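Open Day at Toltora

My aunt had booked two places for the open day, and she wanted the front row. 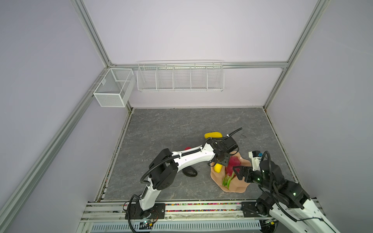
She had sold fruit in Bokenach for most of her life and did not trust anyone else to handle it. The guide said the arms had been practising since October. My aunt asked what they did with the bruised ones.

"We eat them," he said.

She watched the grippers for a long while -- longer than the rest of our group, who had gone through for coffee. Then she wrote on the visitors' card, under Comments: Dragon fruit marks easily. Hold it low down. She signed it and put her phone number, in case they had questions.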